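Last edited 07/03/2024. Older copies of this file used the name "Ruvside Tidy List" and can be deleted.

# Ruvside Household Items

Pictures and short written notes on ordinary things around the house: what they are, what colour they are, and where they get put away. The set was put together for people working on home inventories, storage labels and tidying checklists.

## What's in it

- 1222 pictures, each with one line of notes
- 3000 item entries (a picture can have several)
- 18 item groups, listed in `groups.csv`
- 33 colour terms, listed in `colours.csv`

The pictures come from two houses, Nitley and Salcedo. Nitley is the bigger share. Sillcombe was planned as a third but only the floor plan was finished, so it has a folder with a PDF in it and nothing else.

## How entries are written

Each entry has a group, a colour, a visibility value and a free text note. Colour goes in first. If the item can't be named with confidence, the group is left as `unsorted` and the colour stands on its own. Please don't guess from colour – a yellow item in the kitchen folder could be a sponge, a lid or a toy that has wandered in from the lounge room.

Visibility takes one of three values: `full`, `part` or `trace`. Use `part` when something else is in front of the item. Use `trace` only for a sliver at the border of the picture.
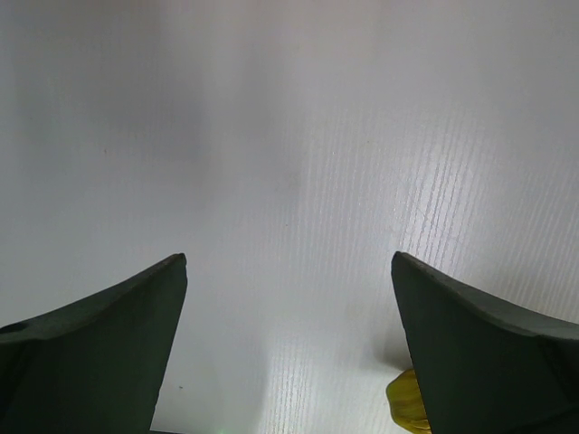
*Colour: yellow. Visibility: part. Group: unsorted.*

Entries like this one stay in the set. Earlier versions dropped everything in `unsorted`, and the counts for small items came out much too low. If you only want named items, filter on the group column after loading.

## Colour terms

Keep to the list. "Grey" covers silver unless the item is bare metal, and "cream" is separate from "white". Dark green and light green are two terms – there is no plain "green". Patterned things take the main colour, with the pattern in the note.

Spelling is Australian throughout, including in column names. A script that looks for `color` will come back empty.

## Files

- `items.csv` – one row per entry
- `groups.csv` – group names and what belongs in each
- `colours.csv` – the colour list
- `places.csv` – shelves, drawers, tubs and hooks by house
- `pictures/` – one folder per house

Row order in `items.csv` doesn't mean anything. Join on `picture_id`.

## Known problems

The cutlery group overlaps with kitchen tools. Serving spoons turn up in both, and we haven't settled which one wins.

Linen from Salcedo was sorted by shelf and then again by room, so `places.csv` has some towels in the hall cupboard and the bathroom at the same time. The bathroom rows are the newer ones.

The laundry rows were redone in November and the notes are longer there than elsewhere.

## Changes and fixes

Send corrections as a copy of the row with the new value filled in, and leave the old row in place. New colour terms need to be added to `colours.csv` first or the check script will reject the file.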